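Ticket: Bench 2, small parts and the flip-lid pot
Opened by: Hywel Harries
Assigned: Rocío Bedoya
Site: Pellness
Priority: medium (was low, see below)
Status: open

Problem as reported

Two things, probably not connected but they came up the same morning so one ticket.

1. Small moulded pieces skidding on the tiles. The glossy ones. You put a piece down, it wanders off to the nearest grout line and sits there.
2. White pot with the domed hinged lid — lid not staying where it's put. Ball goes in, lid gets closed, lid creeps back open. Not every time. Often enough to be annoying.

Darnar order is waiting on both so would like this sorted before the end of the month.

Log

09:10 HH. Wiped tiles down with the usual spray. No change, if anything slidier. Dried with paper towel, bit better. Grout lines looked grubby so did those with a brush.

09:40 HH. Tried the pieces ridges down. Less skidding but they rock. Ridges up they sit flat and slide. Can't win.

10:25 HH. Pot. Took ball out, opened and shut the lid by hand, 17 goes. Stayed shut on all of them. Put the ball back, 5 goes, popped open on 2. So it's the ball, or the ball plus somthing.

10:30 RB. Which ball? There were two sizes in the Esfahani delivery and they look the same unless you hold them together.

10:50 HH. Didn't know that. Only the one here. No label on the bag.

11:15 RB. Then measure it please. The small one should drop in with room to spare, the big one stands proud and the lid only just goes over. If the lid's touching the top of the ball that's your answer.

11:20 HH. No calipers on the bench. Gone walkabout again. Will ask Edico side if they've had them.

12:05 HH. Edico haven't got them. Used a strip of paper round the middle and a ruler, came out bigger than the drawing says but I wouldn't swear to it. Paper slips.

13:30 RB. Paper's fine for now. Also check the pot is pushed all the way down in the yellow foam. If it's tilted even a bit the lid has the weight going the wrong way. I've seen the foam spring back and lift one side.

13:45 HH. Pushed it down. Felt like it went a touch lower on one side. Retried lid with ball in, shut, fine, fine, opened on the third. So not just that.

14:10 RB. Anything in the hinge? Fluff, a crumb of foam, bit of packaging. Yellow foam sheds at the cut edges when its new.

14:20 HH. Can't tell, will have a go with a cotton bud. 

14:35 RB. While you're there, don't put spray on the foam, it soaks it up and goes soft round the pockets. Dry cloth only.

14:40 HH. Too late for one corner. It's drying.

15:05 RB. For the skidding — stop using the spray on the tiles as well. It leaves a film. Warm water, tiny drop of washing up liquid, rinse, dry. If that doesn't do it put a thin mat down. We had a roll of the grippy drawer liner in stores, should be plenty left, was a box of 1000 cut squares too if you'd rather have those.

15:50 HH. Washed as above. Definitely better, one piece still wandered but I'd put it down badly. Found the drawer liner, not the squares.

Pictures 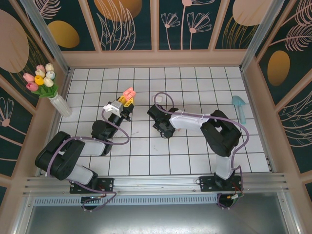
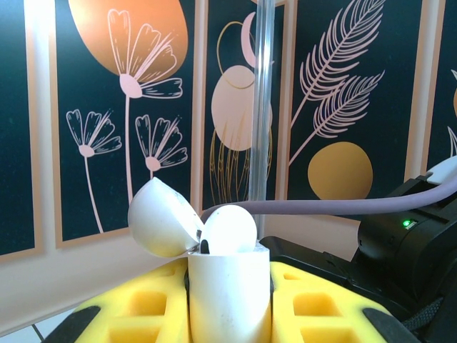
16:10 RB. Right, I want the ball size ruled out before we touch the hinge. I'll send over one of the small ones from here, marked. Swap it in and do the same run again, 5 with and 5 without, write down which ones open.

16:15 HH. OK. Leaving the pot lid open overnight so nothing gets forced.

16:20 RB. Good. And label the bag!!

To do
HH: cotton bud round hinge, check for foam bits
HH: repeat lid test when marked ball arrives
HH: cut drawer liner to fit, try pieces ridges up on it
HH: find calipers or order another pair
RB: post small ball
RB: ask Esfahani if they can colour the two sizes differently, roughly what it would cost
RB: tell Darnar it'll be a few days yet

Skidding part can be closed once the liner's been down a day with no complaints. Lid part stays open.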